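Leave My Taskbar Where I Put It

I have had the same taskbar for years. It sits on the left side of the screen, it's narrow, and it has 19 little icons on it in an order that makes sense to me and probably to no other living person. I work from the kitchen most days, so I look at that taskbar more than I look out the window.

Then in February my laptop updated itself overnight and put the whole thing back at the bottom. Centered. With a news button. 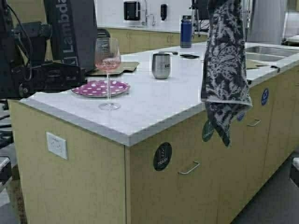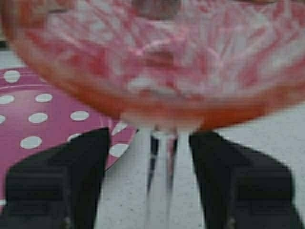
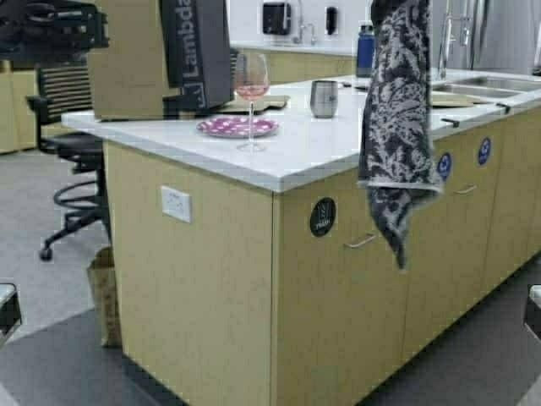
Glassware and a kitchen island.

So I want to complain about default settings for a bit, and more exactly about programs that go back to them without asking. I don't mind updates. I really don't! I was the person at my old job who read the release notes, all of them, even the ones for the printer software. Security fixes, great, give me more. But a security fix has no business touching where my clock is.

The usual answer is that you can change it back. Sure. I did change it back, and it took me most of a morning, because the setting had moved. It used to be a right click. Now it's under Personalization, then a second page, then a little arrow that doesn't look like a thing you can click on. And when I got there the left side wasn't in the list anymore, so I ended up installing a free tool called Desesance that puts the old choices back. It works fine. I still think it's silly that I need somebody's side project to get a bar on the left edge of my screen.

And it's spreading. My notes program, Guo, did the same thing to me a few weeks later. I had turned off the automatic bullet points (I type a dash because I want a dash, thank you) and after the update they were back on. My backup software, Terkgate, decided that 5 in the afternoon was a better time to run than 4 in the morning, so now my computer slows to a crawl right when I'm trying to finish up and go make dinner. I found the schedule page and fixed it, and then I went through every other page in there looking for what else had changed. Two things had.

I've heard the argument for all this, and part of it is fair. Most people never open the settings at all, so the company picks whatever suits most people, and somebody has to pick something. Fine by me. If I'd never touched the taskbar I would have no right to be mad about it. But I did touch it. The computer knows I did, it's written down in there somewhere, and a choice a person made on purpose ought to count for more than a choice made in a meeting.

What I'd like is pretty small. When an update wants to change something I've set myself, show me a box. Your taskbar is on the left, we'd like to move it, yes or no. I would click no and go on with my day in a good mood. If the old option is being taken out completely then say so, before I've spent a morning hunting for it, and tell me what's closest to it. Gurport does this, by the way - it's the little photo organizer I use - and after each update it opens a plain list of what's new with a button next to each line to keep the old way. I've said yes to plenty of those. It turns out I'm quite agreeable when I'm asked.

Until the rest of them catch up, I've gone back to an old habit from my first computer, and I keep a text file on the desktop with all my settings in it. Every time I change one I type a line. Taskbar left, small icons, no news, bullets off, backup at 4 a.m. It's a bit like labeling your own coat hook at home, but the last time something got moved on me I had it sorted out before my coffee was ready.

The news button came back again this morning. I've added a line to the file.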